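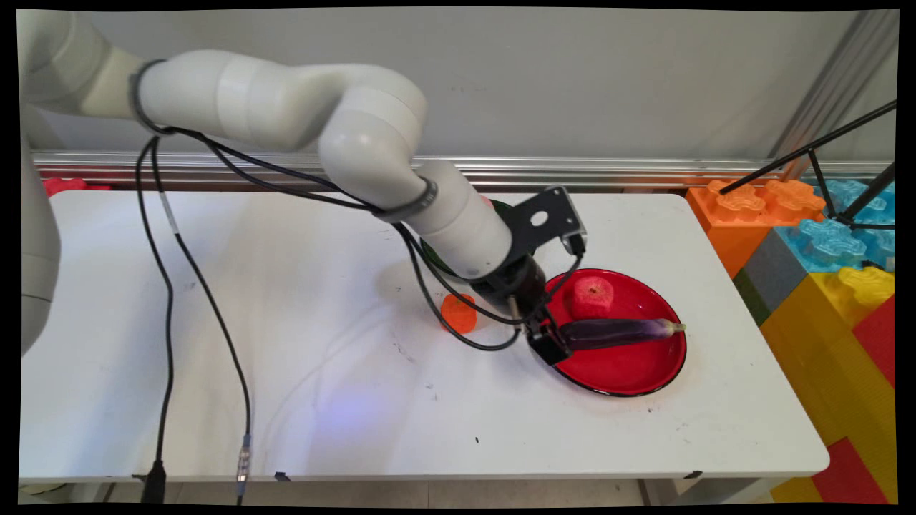

Two-finger gripper at the eggplant, red plate, open day at the Wolde workshop.

Wolde Workshop Open Day, Brostau

The Wolde workshop in Brostau opened its doors on 29th October, and our club went over from Grultthorpe by bus. There were 53 of us, which filled the bus apart from one seat. The door count at the end of the day was 936 visitors, written on a whiteboard by the exit.

This page has the notes that go with the visit. A few members who could not come asked what was shown and in what order, so it is set out room by room, the way we walked it. The visitor route was marked with tape on the floor and ran one way only.

Getting there

The bus left Grultthorpe at 8:15 and we were in Brostau just after ten. Parking is behind the building, through the second gate. The first gate is for deliveries and our driver was sent back out of it. If you drive yourself next time, go past the gas station and turn right after the tire shop.

Visitors signed in at a desk in the hallway and got a paper sticker with a group number. Groups went in every fifteen minutes. We were split into four and I was in the third, so we had most of an hour to wait. Coffee was a dollar, soup was four. The soup was lentil.

Front room: displays

The front room had older machines on stands, switched off, with printed cards. Most of them came out of packing plants. One had a cover taken off so you could see the gears and belts inside the shoulder. The cards gave the year, the reach and the load, and very little else. Several people in our group wanted to know what the machines had cost new and the guide did not have the prices.

There was also a table of spare grippers that you could pick up and work by hand. Suction cups, a three-finger one, two-finger ones in several sizes, and a soft one made of rubber that filled with air from a hand pump. The soft one was the most popular and by the time our group got to it the pump was leaking.

Second room: picking and placing

The food table was in this room. The arm reaches over a white table and works with plates, bowls and pieces of fruit and vegetables. Long dark eggplants are a harder pick than they look, the guide told us. The skin is smooth and glossy, and if the fingers close near one end the weight of the rest pulls the piece around in the grip. The guide said the middle is the better place to take hold, but the system does not always choose the middle.

We watched for twenty minutes. The demonstration is simple to follow. The operator types in what is wanted, the arm moves over, lowers, closes the fingers, lifts, and sets the piece down somewhere else. Then the operator resets the table by hand and it goes again. A run took a bit less than a minute when it went well. In our session two runs in a row ended with the gripper closing on nothing, and then there were five good ones. The operator wrote each result on a sheet, good or bad, and did not start the next run until it was written down.

Questions asked at the table, with the answers as I noted them:

How does it know where the plate is? It uses cameras. The position is worked out again before every run, so the plate can be moved in between. A boy in our group was allowed to move it and the arm still went to the right spot.

How hard does it squeeze? The force is limited in the software. They set it low for food and raise it for hard parts.

Would it hurt you? It stops when it meets something unexpected. Visitors were asked to stay behind the tape all the same.

Why are the cables on the outside? They change the gripper often and it is quicker to get at the cables that way. The makers of finished machines hide them.

Can it cut the eggplant? No. They have no plans to give it a knife.

Does it work all night? They only run it when there is a person in the room.

How many runs have they done? The sheet for that week stood at 381 when we left the room.

Big building blocks

The large toy building blocks are used as well as the food. The guide said blocks are useful for testing because the sides are flat and the sizes are all known, so when something goes wrong with a block the fault is nearly always in the arm or the program. With food it could be the food. A new program is tried on blocks first and gets to the plates and bowls later.

The younger visitors were more interested in the blocks than the arm. There was a separate box of them in the hallway for children to play with.

Third room: Kidora

Kidora is the name of the teaching program that Wolde runs with schools in and near Brostau. Classes come in for a morning, write a short set of instructions for a small arm, and watch it carry them out. The open day had a shorter version for anyone who wanted to try. You were given a card with a task on it, such as moving a cup from one square to another, and you put the steps in order on a tablet.

My card was the cup. I left out the step that opens the gripper at the end, so the arm carried the cup to the right square and then took it back home again. The helper said that is the mistake they see most. Second try was fine.

The tablets are slow and there were only six of them. The wait was the longest of the day, and one of our groups had to skip this room to make the bus. If you go mainly for Kidora, get there when the doors open.

School places for the spring are booked through the workshop office, room 916, on the top floor. The numbering in the building does not match the floors. The elevator goes to the fourth and the office is to the left when you come out. Two of our members who teach went up to ask and were told the next open places are in March.

Fourth room: repairs

This was the room I liked best and it had the fewest people in it. A technician was changing the cable set on an arm that had been taken off its base and laid on a padded bench. She showed us the old cables, which had gone stiff and cracked at the point where the elbow bends. They replace them on a schedule whether they look worn or not. She let people feel the difference between an old one and a new one.

She also showed how the joints are checked. A dial gauge goes against the wrist, the wrist is pushed by hand in each direction, and the reading is written in a book. The book for that arm went back several years. A motor brake had been changed twice and the same bearing three times.

On tools, for those who asked: hex keys, a torque wrench, a crimping tool, a heat gun and a lot of labels. Every cable end gets a label on both sides before it is pulled.

The talk

There was one talk, at two o'clock, in the canteen. It ran forty minutes and covered how the workshop moved from packing machines to arms that handle mixed objects. Packing was described as the easy case, with the same box in the same place every time. A kitchen or a small shop has different things in different places and half of them are partly behind something else. The speaker showed a chart of good runs by type of object. Cups were at the top. Grapes were at the bottom, a long way below everything else. Eggplants were a little under the middle.

Somebody asked when a machine like that would be for sale for use at home. The answer was that Wolde does not sell arms and has no date to give. They do the testing and other firms build the product.

The sound in the canteen was poor from the back. The slides were handed out on paper afterward and we have one copy at the clubhouse, in the blue folder.

Practical notes

Entry was free. There was a donation box for the Kidora bus fund, which pays for schools that cannot cover their own travel.

The building is level throughout, apart from one step into the repair room with a ramp laid over it. Restrooms are by the canteen only.

Photography was allowed everywhere except the repair room. Flash was not allowed near the arms, as it can upset the cameras.

Large bags had to be left at the desk. Bring a coin for the locker. It comes back to you.

The rooms with machines running are warm and the hallway is cold, so dress for both.

Food on site ran out by one thirty. There is a bakery across the road that stays open until three.

Next visit

Wolde holds the open day once a year. We have asked to be told when the next one is set, and it will go on the club calendar as soon as we hear. Members who would like to go should put their name on the list by the clubhouse door. If there are more names than seats we will look at a second bus, and people who missed out on this trip will be offered seats first.

There was also an offer of a smaller evening visit for clubs, up to twelve people, with more time in the repair room. The fee is not decided yet. Anyone interested can write to the club address and mark it Brostau evening.

A gray knit scarf was left on the bus. It is on the hook in the clubhouse kitchen.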